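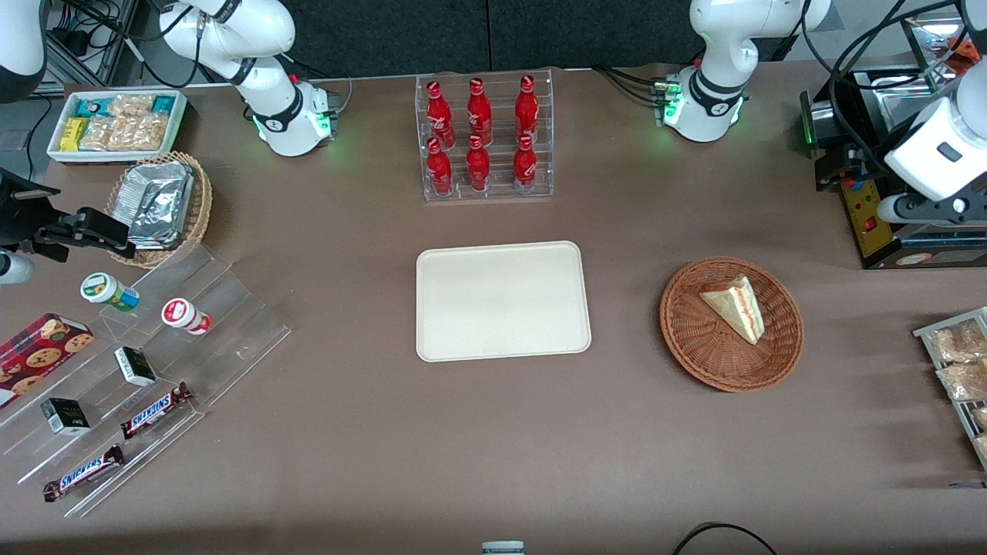

Nolby Manipulation Group, Teaching Notes

How to repeat our two-arm tray task

Our result in the February report comes from 503 demonstrations, and 216 of them were used for the first policy. To repeat it, please follow the same order.

1. Put the empty beige tray in the middle, in front of the red bottles. Keep the cake basket to the right of it.
2. Wait for green lights on both arm bases.
3. Record 40 demonstrations, then change the places of the snacks on the stand.
4. Train, and test with 30 trials. Write down each failed grasp.

Questions about the scoring go to Alina Coman.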